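4.2 Naming and sorting at tidy-up time

The most delightful part of the Plornau recordings is what children say when play is over and the animals have to be put away. We had planned to treat tidy-up talk as a short coda to the free-play sessions. It gave us some of the richest naming in the whole study, and we have given it a section of its own.

Across the two nurseries, Vestgate and Matlala, the 231 children produced 758 animal names during tidy-up. Many were plain category words (pig, lion, cow), but a good share went well beyond them. Children used family words such as "the mummy one" and "her baby", made up names on the spot, and borrowed sounds ("the roary goes in first"). Coding followed the Prekemley scheme, with one change suggested by Babita Mishra: a sound used as a name was coded as a name, even when the adult had just used the ordinary word.

What surprised us was how strongly the container shaped the talk. When the animals went back into a single open box, children named them one at a time, often in a sing-song list. When there was a separate box for each kind, the names thinned out and place words took over ("that one there", "in this one"). Gert Van der Merwe and Umut Sarıgül coded the transcripts separately and both remarked on the shift before we had compared any totals.

Farm and wild animals were also treated differently. Pigs, sheep and cows were readily grouped, and a second pig was nearly always "another pig" or "his friend". A lion tended to be kept apart, and its place was argued over with real passion! One child at Matlala would not let the lion in until every pig had been told. We return to these disputes in Section 5, where they help to explain the late rise in family words. Figure 2 shows toy animals of both sorts and an open container.

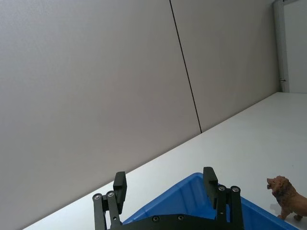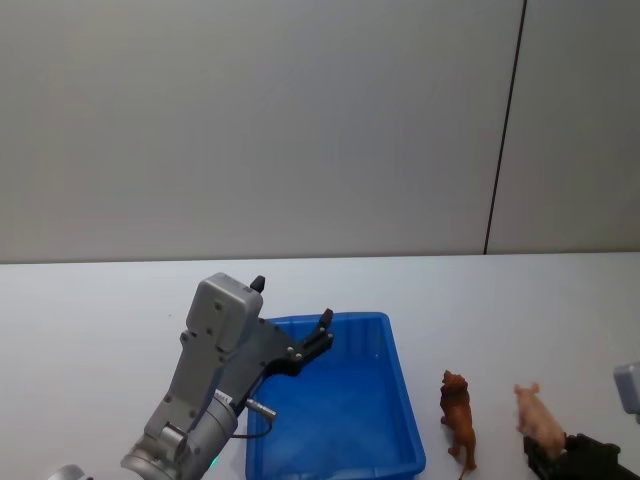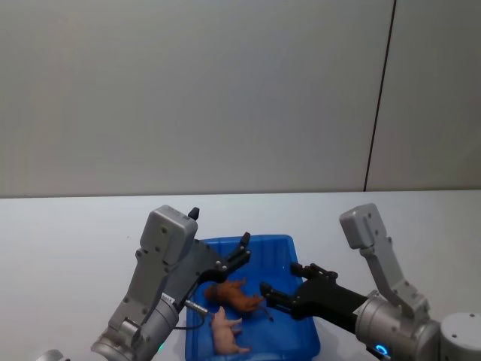

Figure 2. Blue plastic container (all panels), with a brown toy lion and a pink toy pig on the tabletop (second panel) and two toy pigs inside the container (third panel).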